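Which fingers for hand-held grippers: hard blocks or soft pads?

Asked in Grippers and End Effectors, Mekovville Makers Help

We use a pair of hand-held grippers to record pouring tasks, one person working both. Mine have the Grono fingers, the plain black rectangular blocks with screw holes. They hold a box or a tool handle without trouble, but smooth cups turn in them as soon as the weight of the liquid moves towards the rim. Closing harder squashes a thin plastic cup.

I have looked at the Solberg soft pads, which fit the same mounts, but I don't want to buy two sets only to find they get in the way of the camera. The camera sits behind the fingers and I need to see the rim of the cup and the level in the bowl.

Has anyone tried both on the same job? I am also wondering whether to move the camera instead. Budget is small and I can't change the handles.

Posted by gantry_west

We ran both in January. 64 pours with each, same cups, same bowl, 400 ml of coloured water every time. With the hard blocks the cup turned in the grip often enough that we stopped to reset it several times a session. With the Solberg pads it turned twice.

The pads are thicker, so you do lose part of the view. On ours the near wall of the bowl was hidden when the gripper came in low. We raised the camera mount by 3 cm and got most of it back – the rim was clear, the far side of the liquid was clear, the near side still wasn't.

A few other points:

Wash the pads with plain soap. Ours went slippery after we used a kitchen spray on them.

Check the opening width again after fitting. The pads take up space on both sides and our largest cup no longer went in.

If you record finger width as well as video, redo the zero position. We forgot, and the first set of readings was no use.

For your job I would fit pads on the gripper that holds the cup and leave the hard blocks on the one that steadies the bowl. A bowl with a thick rim doesn't need a soft grip and you keep the clear view on that side. That way you only need one set.

Posted by tolliver88

just use rubber bands round the blocks. works fine, costs nothing

Posted by nobbut

Rubber bands do work for a while but they roll up towards the tip when you tilt. Heat-shrink tube stays put better if your blocks are narrow enough.

On the camera, I changed from the stock lens to the wide Irnico one and would not do it again for pouring. You see more of the table, but the cup and bowl are so close to the lens that the rims go soft, and the liquid level gets hard to judge. A second gripper further back looks sharper than the thing you are working on. If your software lets you set the focus by hand, try that before you spend anything. Set it on the bowl rim, with the gripper at its normal working distance, and leave it there.

Also use something with a bit of colour in it. Water in a white bowl hardly shows at all. Pale yellow is enough to pick out the surface, and it wipes off a wooden table.

Posted by hexkey_and_tea 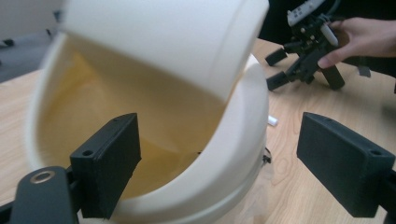 One more thing on the lens: if you do change it, keep the old recordings in a separate folder. We mixed ours and had to sort them by hand afterwards.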